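Hand-held gripper with soft fingers: printing, assembly and first recordings

Posted by Jinfeng Dong, 7 April 2019

This guide continues from the part where we printed the handle. I assume you have the two fingers, the slider, the trigger and four short screws from the kit list. Babak Soltani made the drawings, and I only changed the trigger spring.

Step 1. Clean the slider rail with fine sandpaper. The slider must fall down by its own weight when you hold the rail vertical. If it stops in the middle, sand more on this place and try again.

Step 2. Glue the soft pads on the inner side of the fingers. Press them for one minute and leave them overnight. I tried to use mine after two hours and one pad moved, so please wait.

Step 3. Mount the fingers and pull the trigger slowly. Both pads should touch at the same moment. When one comes first, open the screw of this finger by half a turn and correct it.

Step 4. Fix the printed markers flat. A bubble under the paper gives a jumping position. I cut mine 58 mm wide, with the white border included, and do not cut this border away!

Step 5. Guide the cables of the hand cuff along the forearm with a loose strap. Bend your elbow fully before you close the strap.

Step 6. Make a short test recording at a big object. Start with slow movements along its lower part, then come back to the start position and hold still for 9 seconds.

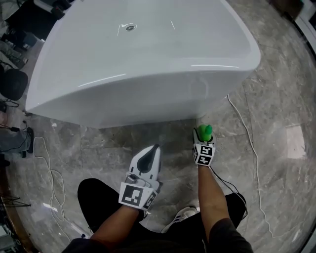 Keep your wrist relaxed and do not turn the marker away from the camera for long. My first good file had 1228 images, and in some 400 of them the side marker was not found. More light from the side helped, but I still lose it when I bend down.

Next part: calibration with the Dravwood script.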